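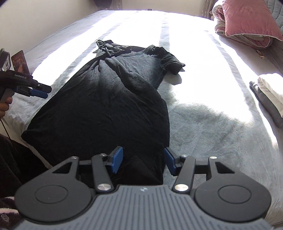 How to score a folding demo so your policy learns something from it

When we began the Tudine project I thought the hard part would be the training, and I had cleared most of March for it. Instead we spent the month watching people fold T-shirts and arguing (nicely!) over what counted as a good fold. So grab a cuppa and let me walk you through the labelling method we settled on.

First, split every recording into phases. We use reach, grasp, lift, fold and smooth, and we mark the change at the moment the jaws close or open. Skello, our little labelling tool, will guess these for you from the jaw width, but do check its guesses on dark fabric.

Next, give each demo a start-state score from one to nine, where one is flat as a tablecloth and nine is a proper tangle. A black tee on a pale grey sheet, one sleeve bunched up and the other twisted outward, gets a six from me.

Then balance your batches. We had 126 demos, and only 18 of them scored six or higher, so we drew the crumpled ones more often until they filled 9 of the 32 places in each batch. Our policy stopped dithering over bunched sleeves after that, and I was so pleased I rang my mum.

Last of all, keep your failed folds in a separate folder and have a look through them before you record any more. The Zeman split script expects that folder to be called "misses", all lower case.

Comments

Does the score change if the hem is folded under but the rest is flat? We've been giving those a three.

Three sounds right to me, we do the same with tea towels.

Lovely write-up! Would you use the same colour sheet for white shirts?

Cutico uses cookies to remember your settings. Accept | Manage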